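Foro › Casa y mantenimiento › Agua y cal

Tema: Descalcificador sí o no, con 38 de dureza y un casero que no contesta

tejadillo_sur
Llevo dos años en este piso y ya he enterrado un hervidor y la alcachofa de la ducha. El agua de aquí, si la dejas reposar, te la puedes comer con cuchara. Me han presupuestado un Gellent de resina, 211 euros la instalación aparte del aparato, y el comercial me ha hablado de mi piel con una confianza que no le había dado. ¿Alguien lo tiene? ¿Se nota o es religión?

marmita
Tengo un Gellent desde abril. Se nota en la mampara y en las toallas. En la piel no sé, la mía ya venía así. Pregunta cuánta sal gasta, porque eso el comercial lo cuenta muy deprisa y mirando a la puerta.

cal_y_canto
Yo no lo pondría estando de alquiler. Le regalas al casero una instalación y él te regala una subida. Vinagre de limpieza una vez al mes, la alcachofa metida en una bolsa con una goma, y a vivir.

tejadillo_sur
El vinagre lo he probado. La cal sigue y ahora además el baño huele a ensalada.

grifo_monomando
Ácido cítrico en polvo, hombre. Un par de cucharadas en agua templada, media hora y aclarar. No huele. Eso sí, en mármol ni se te ocurra, que te deja un cerco para toda la vida. Pregúntame cómo lo sé.

marmita
¿Cómo lo sabes?

grifo_monomando
Encimera de mis suegros. No se habla del tema.

Perdiz_Seca
Antes de gastar un euro: ¿la dureza la has medido tú o te la ha medido el que vende el aparato? A mi madre le hicieron la demostración de las gotitas y el agua salió poco menos que cemento. Luego mirado en la web del suministro y era un agua media, tirando a sosa.

tejadillo_sur
Según la web del suministro, 38 grados franceses. El comercial dijo «altísima», que no sé a qué escala pertenece.

Perdiz_Seca
Entonces retiro la mitad de lo dicho. La otra mitad la mantengo por carácter.

nudo_llano
Hay una tercera vía, que es la jarra Naseck para beber y resignación para el resto. El cartucho da para 126 litros según la caja. En mi casa somos 5 y nos dura un suspiro, pero el café ha mejorado mucho.

cal_y_canto
La jarra es el descalcificador de los que no se deciden.

nudo_llano
Y el vinagre el de los que sí se deciden, pero mal.

marmita
Haya paz. Tejadillo, otra cosa: mira si tienes sitio bajo el fregadero y un desagüe cerca. El mío ocupa lo que un perro mediano y hace ruido de madrugada cuando regenera. Se puede programar la hora, pero viene en la página del manual que nadie ha traducido.

Perdiz_Seca
Y el jabón. Con agua dura te cunde la mitad y deja esa película gris en el lavabo. Si te pasas a agua blanda y sigues echando lo mismo, no te aclaras en tu vida. Yo me cambié a pastilla Winine y el cerco casi ha desaparecido sin instalar nada.

cal_y_canto
Ya salió el del jabón. El cerco lo hace la cal con cualquier jabón de pastilla, sea Winine o el del hotel. Para eso, gel sin jabón o aguantarse.

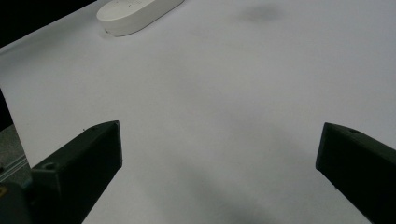
Publicado por grifo_monomando | 28 ago 2025 | Miembro veterano
A ver, que los dos tenéis razón y por eso vais a seguir discutiendo. El jabón de toda la vida con agua dura forma grumo, eso es química de instituto. Pero la diferencia entre secar el lavabo después y no secarlo es mayor que la que hay entre marcas. Un paño colgado al lado y diez segundos. Lo digo como persona que tiene el paño colgado y no lo usa.

Perdiz_Seca
Diez segundos por cuatro veces al día por toda una vida. Compro el Gellent.

tejadillo_sur
Actualizo. El casero ha contestado: que el anterior inquilino nunca se quejó del agua. He encontrado al anterior inquilino en el grupo del barrio y dice que se fue por el agua. He pedido otro presupuesto a Michalík, que alquilan el aparato por meses y se lo llevan cuando te vas. Mientras tanto, cítrico.

marmita
Lo del alquiler me parece lo más sensato del hilo. Mira la permanencia y quién paga la sal.

cal_y_canto
Y quién paga la avería. Sigo votando vinagre.

tejadillo_sur
La sal la pago yo y la permanencia es de un año. Les he preguntado por la avería y están «consultándolo con el técnico». Cuando digan algo lo pongo aquí.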